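A home for the long boxes

Kitchen foil and cling film come in cartons that fit almost nowhere. In a shallow drawer they jam against the runners. On a shelf they roll forward and end up behind the rice.

Wubit Endale, who rents a small flat in Stadomley, had three of them on top of her fridge until July. "I'd reach for one and bring down the lot," she says. Her kitchen has two drawers, both already full of cutlery and tea towels.

Her answer was a tall wire mesh basket, the sort sold for office paper. The boxes go in on end and lean where they like — a bit of overhang at the top makes them easier to grab.

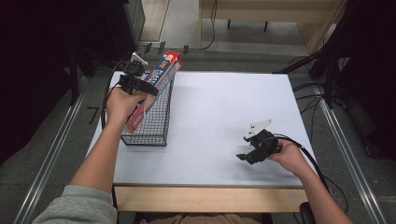 Height matters more than width. A basket that is too low will tip when a full roll goes in, so measure your longest carton first and put the heaviest one in before the rest. Mesh is also easy to wipe, and you can see what you have without taking anything out.

Endale keeps hers at the back of the worktop, away from the hob. Baking paper went in next, then the freezer bags. The top of the fridge now holds a radio and 40 takeaway menus, and she is working on those.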